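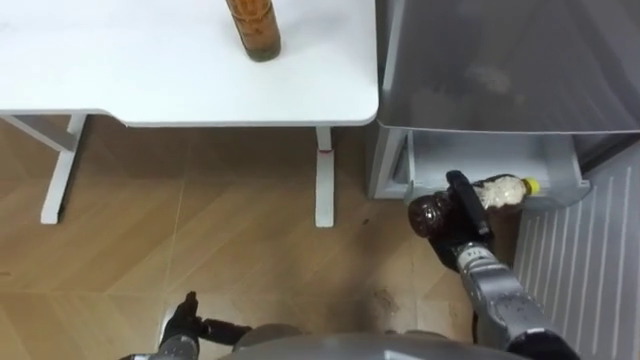

접이식 보조 테이블 그롤렌(Grollen) 석 달 사용기

저희 집 주방이 진짜 좁거든요. 도마 하나 올리면 끝이에요. 그래서 보조 테이블을 반년 넘게 찾아다니다가(남편은 그만 좀 보라고 했어요 ㅋㅋ) 결국 그롤렌으로 정착했습니다. 하얀색이고 상판 모서리가 둥글어요. 저처럼 골반으로 가구를 박고 다니는 사람한테는 이게 제일 중요합니다!

배송이랑 조립

금요일 저녁에 받아서 바로 조립했어요. 나사가 6개뿐이라 설명서도 대충 봤는데, 그러다 다리 한쪽을 거꾸로 끼워서 다시 풀었네요. 설명서 두 번째 장에 방향 표시가 있으니 꼭 보고 하세요. 육각 렌치는 들어 있는데 너무 짧아서 손바닥이 아픕니다. 집에 긴 게 있으면 그걸 쓰시는 게 나아요. 조립은 15분 걸렸어요. 다리 다시 푼 시간은 뺐습니다, 양심상 ㅎㅎ

써 보니 좋은 점

일단 장 봐 온 걸 풀어놓을 자리가 생겼어요. 예전에는 장바구니를 바닥에 놓고 쪼그려 앉아서 정리했는데 이제 허리를 펴고 합니다. 김밥 말 때도 재료를 쭉 늘어놓을 수 있어서 지난주엔 신나서 열 줄이나 말았고요. 상판은 매끈해서 행주로 한 번 쓱 닦으면 됩니다. 김칫국물도 흘려 봤는데 바로 닦으니 자국이 안 남았어요. 카레는 아직 무서워서 시험 못 해 봤습니다.

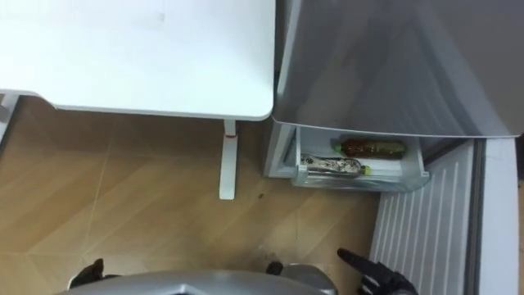
높이는 제 키(162)에 딱 좋은데, 키 큰 분들은 칼질할 때 좀 숙이게 될 거예요. 남편은 파 썰다가 허리 아프다고 도망갔어요. 핑계 같긴 하지만요.

아쉬운 점

반죽을 세게 치대면 살짝 흔들려요. 수제비 정도는 괜찮고 식빵 반죽은 그냥 싱크대에서 합니다. 그리고 접을 때 소리가 꽤 커요. 밤에 접다가 애 깨울 뻔했어요. 경첩에 기름을 한 방울 발랐더니 조금 나아졌는데 조용하다고는 못 하겠습니다. 흰색이라 커피 방울 하나만 튀어도 눈에 확 띄는 것도 감안하셔야 해요.

파티아랑 비교

마지막까지 고민했던 게 파티아(Patia) 제품이었어요. 파티아는 아래에 선반이 있어서 수납은 확실히 좋은데, 접히질 않더라고요. 명절에 큰 상을 펴야 하는 집이라 저는 포기했습니다. 매장에서 눌러 봤을 때 튼튼함은 파티아가 위였어요. 자리에 여유가 있고 계속 펴 둘 분이라면 그쪽도 괜찮습니다.

미끄럼 방지 패드는 따로 3,000원 주고 샀어요. 이 정도는 기본으로 넣어 주지 싶었지만, 붙이고 나니 밀리지 않아서 만족해요. 혹시 다리 높이 조절되는 버전 써 보신 분 계시면 댓글 부탁드려요! 친정 엄마 집에도 하나 놔 드릴까 해서요.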